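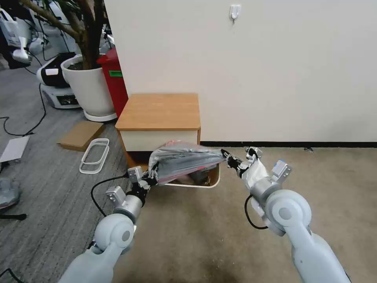

2021-03-31

Nightstand, drawer contents and bags

Started on the nightstand today. It stays against the white wall by the tree for now, because the spot by the window is still taken up with the shelving Duarte hasn't collected. Matilde asked for the drawer to be sorted before anything else gets moved in that corner, and she is right that the drawer is where things have been going to disappear.

Rule agreed with Glória last week and written here so we stop arguing it: small soft things go in a bag before they go in the drawer. Small hard things can go in as they are. Paper doesn't go in the drawer at all, it goes in the Pliseo folder on my desk.

Bags. We are using up the plastic ones you can partly see through. You can't read a label through them but you get the color of what's inside, and for a drawer this size that is enough. Lay the bag flat across the opening, get it smooth from both ends, then lower it. If it goes in bunched up, the drawer catches on the way back and you end up taking everything out again. Lost a good part of the morning to that before I changed the order.

Order that works:
Open the drawer all the way to the stop.
Hard items to the back.
Bag on top, flat, folded end toward the front.
Close with a palm in the middle of the front panel. Pushing on one corner makes it rack.

The runners need something. Albertina says candle wax, Duarte says leave it alone until we know if it's the runner or the drawer bottom. I tried it empty before starting and it was stiff over the last stretch even then, so I don't think it's the load. Will take the drawer out next time and look underneath. If it's the bottom, a strip of thin card along the back edge should hold until June.

Measured nothing today. Matilde has the tape.

Top of the nightstand: keep clear. Ermelinda wants a lamp on it, and I said fine once we know where the cord would run. The adhesive hook on the wall is too high to be any use for a cord. It was put up for the Dromgate calendar and could come down, but the last one of those took paint with it, so warm it first with a hair dryer and pull down along the wall, not out. Spare paint for that wall is under the sink, tin marked 157.

Tree. Watering stays with Glória. Please don't add to it on your way past, she keeps track and the soil stays wet a long time in that planter. When it has to be turned, turn the base and planter together. The nightstand needs to come forward first or the branches drag on the wall.

Red bin stays behind, next to the planter. I thought about swapping it to the other side so it could be reached without leaning over, but then it stands on the beige carpet and I would like to keep that side clean. Staying where it is.

Floor on the striped side: the flat cardboard is for Tilo, he wants it for backing. The white wire frame I don't know. It might go with the Meireles rack, or it might be from something we got rid of already. Duarte to look at it before it gets thrown out. Both of them to be off the floor before the carpets are vacuumed.

To do
Drawer out, check bottom and runners
Ask Duarte about the wire frame
Card to Tilo
Decide on lamp with Ermelinda — cord first
More bags, same size. Box of 90 in the stock cupboard, order no. 3491 if it's empty

Matilde read this over and adds that the drawer should get its own line on the inventory sheet, separate from the nightstand. Added it as item 2.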